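Apr 15, 2026
By Barrett Sorensen

Pre-power checklist for a saber with a three-color LED, after an install or a board swap

I go through this list on the bench before a battery goes in. The saber on the bench this week has a Nivon board, a Tusia hilt and a Sturkance heat sink module, so some comments are about those parts. The order holds for any build.

Hilt and chassis

1. Battery out, kill key in. OK.
Comment: Check it yourself even if you remember doing it.

2. Inside of hilt free of metal shavings. Cleaned, OK.
Comment: Found two curls of aluminum behind the switch hole. Blow out the hilt again after any drilling or tapping.

3. Chassis slides in without force. OK.
Comment: If it catches, look for a wire crossing over the edge of the speaker mount.

4. Retention screw bites but does not touch the LED wires. OK.
Comment: The screw that came with the hilt was too long. Swapped for a shorter one.

LED and heat sink

5. Thin, even layer of thermal compound under the star. Redone.
Comment: The first try left a dry patch on one side. Wipe it all off and start over, don't add more on top.

6. Star sits flat and does not rock. OK.

7. No solder touching the heat sink. Meter shows open on all pads, OK.
Comment: Test each pad to the module body, then each pad to its neighbors. Some stars share a positive, so read the sheet before you call a short.

8. Lens clean, holder seated. OK.
Comment: Fingerprints show up as a haze near the bottom of the blade.
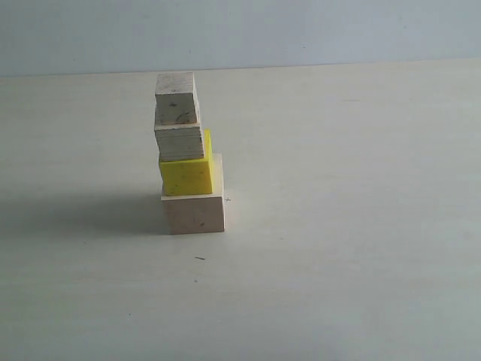
Wiring

9. One resistor on each color that needs one, covered in heat shrink. One failed.
Comment: The shrink on the red line had slipped back and left a bare leg. Replaced. Red usually needs the resistor most on a single lithium cell.

10. Tug test on every joint. OK.
Comment: Light pull with the fingers, no pliers.

11. Battery polarity matches the board. OK.
Comment: The Aydoğan battery holder has red and black wires, but check which end the spring is on anyway.

12. Switch clicks, and the meter beeps only when pressed. OK.

First power

13. Charged cell in, hilt pointed away from your face. OK.

14. Each color lights alone, then all together. OK.
Comment: Blue came on dim at first — the wire was on the wrong pad. Moved it and ran items 7 and 10 again.

15. Run for 2 minutes with the blade off, then feel the outside of the hilt. Warm, OK.
Comment: If the star is hot and the hilt is cold, the heat is not getting out. Go back to item 5.

16. Swing and clash sounds work at low volume. OK.

Still open: the pommel threads are rough and need a cleanup. I'll check the retention screw again after a week of use.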